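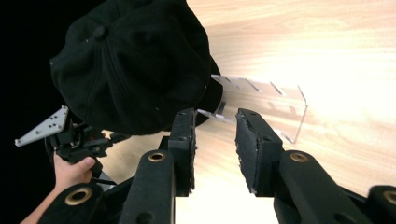
27 August 2018

Bank holiday, so no post and the shop shut. I woke at six anyway and lay listening to the rain in the gutter. The bit over the back door is leaking again. I must ring Jörg Sauerland about it, as he did the front in July and said then that the back would go next.

Had porridge and went up to the allotment when it eased off. The beans are nearly finished. I picked what was left, mostly stringy, and pulled two of the courgette plants that had gone white with mildew. The onions have been drying in the shed and the necks are still soft, so I turned them and left the door propped. After such a hot summer I had expected them to be done by now. Potatoes are small but clean. No sign of blight on our side, though Saoirse Ó Gríofa says she has it in her tomatoes and has cut the lot down.

She was there with her boots on the wrong side of the path as usual, burning nothing because everything was too wet. We talked over the fence about the water. The parish wants to put the plot rent up to pay for a second tank at Surnuvthorpe, which would cost 2,000 pounds. I said I would pay it. She said she would sooner carry cans. It has been a bad year to argue for cans. I wore my black cap for the drizzle and it kept the worst off, but my shoulders were soaked by eleven and I came home.

Lunch was soup and the end of the loaf. Loredana Villa telephoned while I was eating. Her brother Ettore has got the job in Kilitz and goes out in three weeks, and she wants to give him a dinner before he leaves. I said I would bring a pudding. Plums, probably, if the tree holds on to them. She asked if I could lend chairs. I have four good ones and the one with the loose rung, which I may as well glue now that I have a reason to.

Glued the rung. Used the old clamp, which slips, so I tied it round with string as well and stood the chair in the hall where I will not sit on it.

Spent the afternoon on the plum jam. Four pounds of fruit, three of sugar, a little water. It took a long time to set, longer than last year, and I had the saucer in and out of the freezer until I was sick of the sight of it. Six jars and a bit over in a cup. The labels have lost their stick and will have to be done again with paste. There is sugar on the floor by the cooker still.

Wrote to the council about the hedge at the corner of the lane. It is out over the footpath and people with prams are having to step into the road. This is my second letter. The first was never answered.

Read some of the library book after tea. It is due back and I am only on page 100, so I shall have to renew it. The detective has gone to Italy for no reason I can make out.

Rain again at nine. Put the bucket under the back gutter. Bed.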